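Gripper closes on the drawstring instead of the fabric (student laundry sorting project)

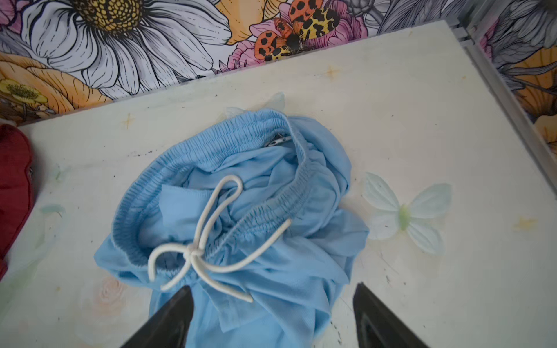

Wrist camera view, blue shorts, fingers on approach.

Posted by Vaida Lepik in Student Projects > Manipulation
Tuesday, September 17, 2019

I'm on a student team building a garment folding cell for the Drutbridge challenge. Two-finger parallel gripper, wrist camera, grasp points from a small network we trained on 3,030 labeled frames. T-shirts and towels are fine. Shorts with a drawstring are not.

The network likes the bow. The white cord on pale blue fabric is the strongest edge in the crop, so the predicted grasp point lands on the knot or on one of the loops. The gripper closes, lifts, and the cord slides through the waistband while the shorts stay on the table. Out of 200 attempts on drawstring items we got 14 usable lifts.

Tabletop and wall both have printed or painted patterns and we can't change either before the May round. Is this a labeling problem or a grasp planning problem? Cropping tighter did nothing.

Dragica Leka

Both, but fix the labels first. If your annotators clicked "center of garment" on items like this one, they were clicking on the bow, because it sits near the middle of the pile. You taught the network that a white knot is a good target.

What worked for our club:

Add a second class for cord and label it as a mask. Loops and free ends need to be in it as well as the knot. We relabeled 900 frames and it took two people a weekend.

Dilate the cord mask by one finger width and set the grasp score to zero inside it. Do this after the network, in the planner, so you can tune it without retraining.

Prefer the waistband. Gathered elastic gives the fingers ridges to hold, and once you have it you know which end of the shorts you are holding. Approach with the closing direction across the band. In your picture the band is twisted with the inner side up, so take the orientation from the local edge and not from a fitted outline of the whole garment.

Also check your finger heights. One tip is on the fabric and the other is on the table. If both are supposed to land together, look at the wrist roll before you blame the network.

bramow_lab

just untie the bow and pull the string out before the run? we did that and it was fine

Dragica Leka

Check the rules before trying that. Ours counted any change to the garment as a handling fault. It also does nothing for hoods, and the Neltura item list we were given had hoods on it.

Vaida Lepik

Thanks. Roll was off by a little over a degree — corrected. Cord masks are in progress. I looked through the old labels and yes, most of the clicks on shorts are on the knot. Will post lift numbers after retraining.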